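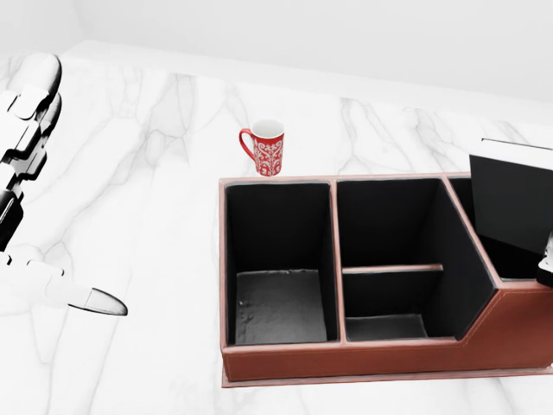
Chapter 9
Showing the Robot What to Do

Ask a salesperson how a modern robot learns a job and you will hear some version of the same sentence: you just show it. The word "just" is carrying a heavy load. This chapter looks at what showing involves, who does it, and how much of the person's skill gets through to the machine at the other end.

There are two common ways to give a demonstration. In the first, a person takes hold of the arm and moves it through the task, with the joints set so they give way under a push. This is often called hand guiding. In the second, the person stands somewhere else and drives the robot by remote control, using a glove, a headset, a pair of handles or a smaller copy of the arm. That is teleoperation. Either way, the computer keeps a record of joint positions and camera views, and a learning program later tries to copy the behaviour.

Both methods have keen supporters. Neither has earned the confidence with which it is usually described.
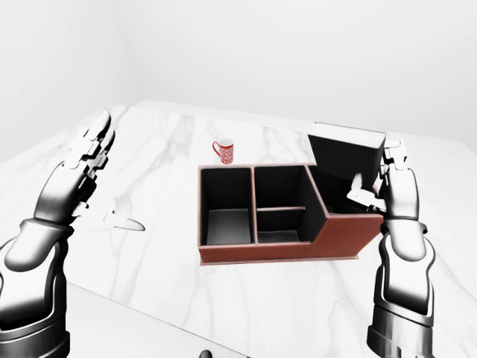 Helmi Sjöberg

9.1 A small job, looked at closely

Take a task that sounds too dull for a textbook. A desk organizer sits on a marble tabletop with a mug behind it, and a black, book-like object has to go in the right-hand compartment. One robot hand holds the object at a tilt over the opening. The other is open and empty.

A child could do this, we like to say. A child, though, can feel the rim of the compartment through the object. The remote operator usually can't. In most setups the only guide is a picture, and in the picture the robot's own thumb may cover the very spot that matters. Watch new operators at work and you will see them stop, back off and try another angle. All of that goes into the record too. Should the robot learn the hesitation along with the placing? The learning program has no way of knowing which parts the operator was proud of.

Simulation takes away some of the trouble. There is nothing to break, and a bad attempt can be thrown out at the press of a key. It also takes away some of the truth. Friction in a simulator is a number somebody typed in, and a leather edge that drags on a real desk may not drag at all on a virtual one.
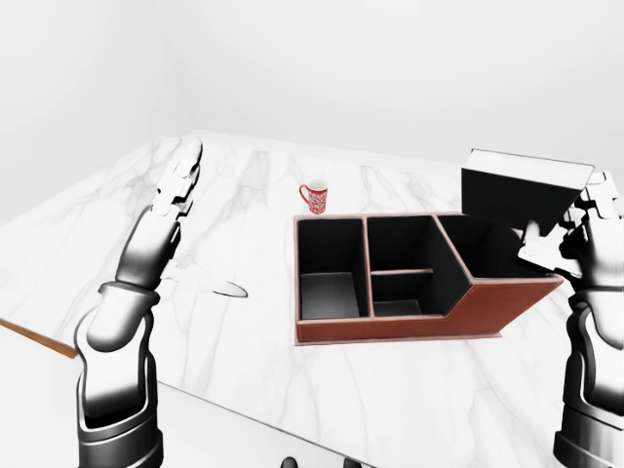
Figure 9.2 Organizer task in simulation, with a robot arm on either side of the box.

9.2 How many demonstrations are enough?

Be wary of any answer given before the test conditions are. In the Juncombe exercise, which we return to in section 9.5, Hagos Mamo recorded 42 demonstrations of a placing task and got a policy that looked excellent. Then Leena Ikonen moved the box a hand's width to the left and it looked hopeless. The group went on to record 505, with the box shifted between attempts, and the results improved — though mostly for box positions close to those already shown.

A success rate of 100 per cent, quoted without the starting positions, tells you very little. Ask where the objects were placed. Ask who chose the attempts that were kept, and whether the same person drove the robot every time.

Before you read on

Write down, in order, every movement your own hands make when you stand a book upright in a box. Trade lists with a classmate and try to follow theirs exactly, with your eyes half closed. Keep both lists. You will need them for the labelling exercise in section 9.3.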